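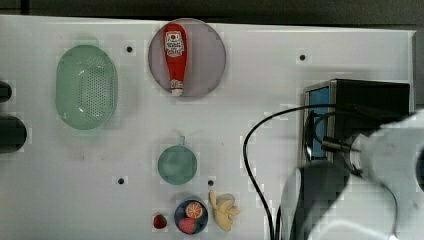
Toy kitchenware with a colander and a ketchup bottle on a plate

Play food is the general name for toy versions of food and groceries, usually sold or kept together with small plates, bowls, cups and cooking tools. It is used in homes, nurseries and playgroups, most often for pretend cooking, shopping and laying the table. Older sets were made of wood, tin or papier mâché. Moulded plastic became the usual material in the second half of the twentieth century.

Contents

A set normally has three kinds of piece: the food itself, packaged goods such as bottles and cans, and tableware. Fruit and vegetables are the most common foods. Packaged goods often carry a printed label in the style of a shop product. The Balton range, first sold in January 2000, was split in this way, and spare pieces could be bought singly. The Plimer catalogue listed 500 separate items at its largest, among them 14 sorts of bread.
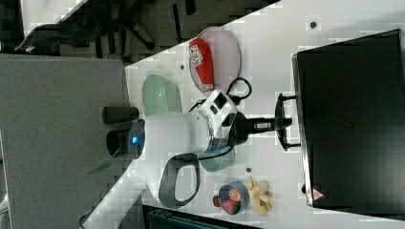 Ilir Popescu holds that the tableware gets more use than the food, and that a set with plenty of bowls and only a few vegetables will keep children busy for longer than the reverse. Makers have mostly gone the other way.

Scale

Pieces are rarely in proportion to one another. A banana may be near life size while a bottle from the same box is much reduced. Plates and colanders tend to be

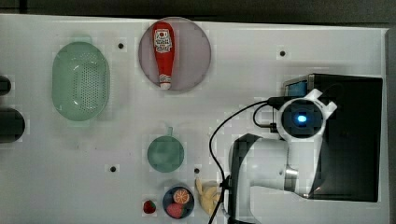 made large enough to hold several foods at once, and cups are sized for a small hand. Jurić sets used one scale throughout, but the smallest pieces were easily lost and the line was dropped.

Care and storage

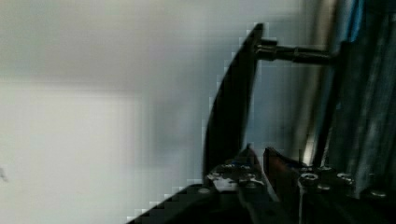 Yến Trương, section editor, Toys and Games

Plastic pieces are washed in warm soapy water and left to drain. Hollow ones can hold water inside and need longer. Paper labels lift if soaked. Many nurseries store food and dishes in separate tubs.

See also: Toy kitchen; Doll's house; Pridelell tea set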